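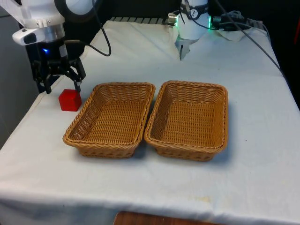 4. Setting Up the Console for the First Time

This section covers the Maselus home console, from unpacking to the first game download. If you are moving from an older Maselus model, read section 6 before you start, as saved games have to be copied while the old console is still signed in.

Before you begin

Check that the box holds the console, the dock, two controllers, the power adapter, the HDMI cable and the wrist straps. The charging grip is sold separately. Use only the power adapter supplied. Phone chargers fit the socket but do not deliver enough power to run the dock, and the TV picture will drop out.

You will need a TV with a free HDMI port, a wireless network and its password, and an email address you can open during setup.

4.1 Connecting the dock

1. Open the back cover of the dock by pulling at the notch on the right.

2. Plug the power adapter into the upper port, marked DC.

3. Plug one end of the HDMI cable into the lower port and the other end into the TV. Write down the number of the TV port.

4. Run both cables through the cutout and close the cover. If the cover does not shut flat, the HDMI plug is not all the way in.

5. Stand the dock upright. Leave 100 mm clear on both sides and behind it.

CAUTION: Do not place the dock inside a closed cabinet or on top of another device. The console draws air in from the bottom and lets it out at the top.

6. Lower the console into the dock with the screen facing front. The light on the dock turns green when the console is seated. An orange light means the battery is charging but no TV signal has been found.

4.2 First start

1. Turn on the TV and select the HDMI input you wrote down.

2. Press and hold the power button on the console for three seconds. The Maselus logo appears, then the language menu.

3. Choose a language and a region. The region sets which version of the Buvetti store you see. You can change it later, but any balance left in your store account must be spent first.

4. Select your wireless network and enter the password. Passwords are case sensitive.

5. Set the time zone.

6. Wait for the system update. Keep the console in the dock until the home screen comes up.

NOTE: On a slow connection the update bar may sit at the same point for several minutes. Do not switch off the console. If an error message with code 637 appears, the console has reached the network but cannot reach the update server. Select Try Again. If the code comes back, restart your router and repeat step 4.

4.3 Pairing the controllers

Controllers pair by themselves when they are attached to the sides of the console. To pair one without attaching it:

1. From the home screen, open Controllers and select Add New.

2. Hold the small round button on the inner rail until the four lights start to run back and forth.

3. Wait for one light to stay on. The position of the light is the player number.

4. Fit the wrist strap. Slide it down the rail until it clicks, then push the lock at the bottom.

Up to eight controllers can be paired. Older Sutherland pads work with an adapter, but motion control and rumble do not.

CAUTION: A strap fitted upside down is hard to take off and can damage the rail. Match the plus or minus sign on the strap to the one on the controller.

4.4 Creating a user and a store account

1. Select Add User, pick an icon and enter a nickname of up to ten characters.

2. Select Link Account, then Create New.

3. Enter your email address and date of birth. Accounts for children have to be added from an adult account - see section 9.

4. Open the email from Buvetti and type the code into the console. Each code works for 300 seconds. After that, select Send Again.

4.5 Downloading your first game

The console comes with the puzzle game Ostier, which is free to download and uses 950 MB of storage.

1. Open the store and go to Included With Your Console.

2. Select Ostier, then Download.

3. Press the home button. The download carries on in the background and a bar under the game icon shows how far it has got.

4. When the bar is gone, select the icon and choose a user.

Downloads pause during online play and start again when you quit the match. They also continue in sleep mode, as long as the console is docked or the battery is more than half full.

NOTE: If the store shows Ostier at full price, the console has not been registered to your account. Go to Settings, then System, then Register, and open the store again.

Section revised May 11, 2020. Text by Glenys Maddocks.

We use cookies to remember your language and region. Accept / Manage settings

Contact support | Copyright Maselus | Back to top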